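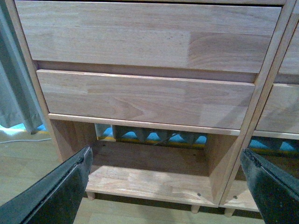

Clearing out before the move: what went well in Lorkley Road

By Augustina Quartey

Most of you know by now that the Lorkley Road building closes at the end of May and that the reading rooms, the lending shelves and the Saturday club all go over to Kwofie House. The packing started in the back rooms and is now about half done. Several members have asked how we went about it, mostly people with a house move of their own coming up, so I have written down the parts that may be of use.

We started with paper. There were 52 box files in the upstairs office, some of them going back to when the club met in the church hall. Nana Odoi went through them over three weeks, an hour or so each morning before the rooms opened. She kept the membership books, the accounts we are required to hold, the building papers and one copy of each newsletter. Old quotes, duplicate minutes and instruction books for things we no longer own went to the shredder. What was left fits in 8 files, and those are coming over by car with Nana and not in the van.

Her method was to decide on each file once. If she picked it up, it had to go in the keep crate or the shredding sack before she put it down. A third crate for undecided papers lasted two days and then she took it away because everything was ending up in it.

The books took longer. The lending shelves hold far more than the new room can take, and we put a list on the noticeboard in the hall of the titles that had not been borrowed for five years. Members could put their initials next to anything they wanted kept. A good many initials went up beside the gardening books and the railway books, very few beside the old computing manuals. In the end 303 books went on the giveaway table by the front door. The last of them have gone to the hospital shop.

Pack books in small boxes. We were given some very large ones and filled two before anyone tried to lift them. Both had to be emptied again. Heavy books go flat at the bottom, paperbacks on top, and any gap gets filled with newspaper so that nothing slides about. Write on the side of the box as well as the lid, as the lid can't be read once there is another box on it.

Furniture next. Kwofie House has fitted shelves along one wall and a built-in cupboard under the stairs, and this settled most of the arguments for us. The four tall bookcases are staying behind for the new tenants, who have asked for them. The round tables and the stacking chairs are all coming. The green armchair is coming too, after a number of letters on the subject.

For chests and cabinets, take the drawers out before the piece is carried anywhere. Mark each one underneath in pencil with its position, top, second and so on. They may look the same size, but in older pieces they often only run properly in their own slot. Carry the empty carcass first and the drawers after it. If a wooden drawer sticks when it goes back, rub a candle stub along the runners. Don't plane anything in the first fortnight. Solid wood takes up damp or dries out a little in a new room and a drawer that is tight in the first week may be perfectly all right by the third.

Leave furniture an inch or two off an outside wall if you can, and don't put it against a radiator. The reading room at Kwofie House has a radiator under each window, so the layout Nana has drawn up keeps everything wooden on the inner side. Her plan is pinned up in the hall. Please write comments on the sheet beside it and not on the plan itself.

The van is from Lelleo, who gave us the lowest of three quotes at £179 for the half day, with two people to lift. They have asked us to have every box closed and taped by half past eight in the morning. Parking on Lorkley Road is tight at that hour, so if you normally leave a car outside the building, please use the side street that day.

We still need:

Bubble wrap, used is fine
Strong tape
Old blankets or sheets for wrapping table tops
Marker pens that work
Someone with a long stepladder to take down the hall clock

Blankets will be washed and returned. Put your name on them with a safety pin and a bit of card.

The kitchen will be the last room packed and tea will go on as usual until the final week. The urn is not coming with us. It has leaked at the tap since the winter and Kwofie House has a newer one, made by Veralov, which holds up to thirty cups. Mugs are coming, but if you have one of your own on the hooks and would like it safe, take it home now.

Keys to Lorkley Road should be handed back to Nana at the desk, in an envelope with your name on it. New keys will be given out once we are in. The post is being redirected and the telephone number stays the same.

Books out on loan can be returned to either address during the changeover. Nothing will be counted as overdue until the new shelves are open.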